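Ketudum: Silo and Shield, by Derkis
Posted 4th January

I've been playing games about missile defense since my college days, and I'll admit I buy nearly all of them. Ketudum had been on my wish list since May, and I've finally played it enough to have an opinion or two (or more, knowing me).
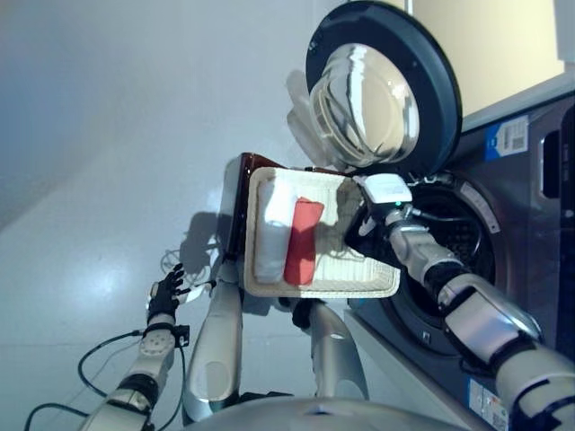
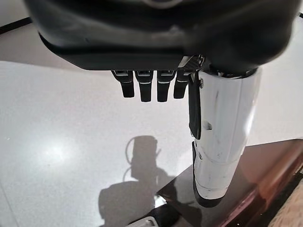 One side has a small stock of ballistic missiles and a mountain full of tunnels to hide them in. The other side has bombers, satellites and a lot of worry. The map covers the made-up Horodcombe range, printed on good thick board, and it folds out flat without a fight, bless it.

What I love most is the tunnel system. You move your launchers underground in secret with little cards, and you only flip them when a door opens. There are eight doors, and closing one that's been hit takes a full turn, so you're always fretting over which to risk! My opponent sealed me in on our first try and I sulked through the whole dinner afterward.

Interceptors are the weaker part. You roll for each one, and with up to 20 in the air the dice get tiresome, even for somebody as patient as I like to think I am. We switched to the quick table in the back of the rulebook and never went back. I wish they'd put it up front.

The rules themselves were edited by Melnychuk, the same small outfit that did the convoy game I reviewed a while back, and they read clearly. The radar section is the exception. I had to go over it with a pencil, and I'm still not certain decoys work the way we play them.

There are six scenarios. The long one uses all 750 counters, so clear a big table and maybe a weekend. The short ones are the best of the bunch and will fit nicely in an evening with time left for pie.

I'd buy it again, and I'd ask Derkis for bigger print on the bomber counters.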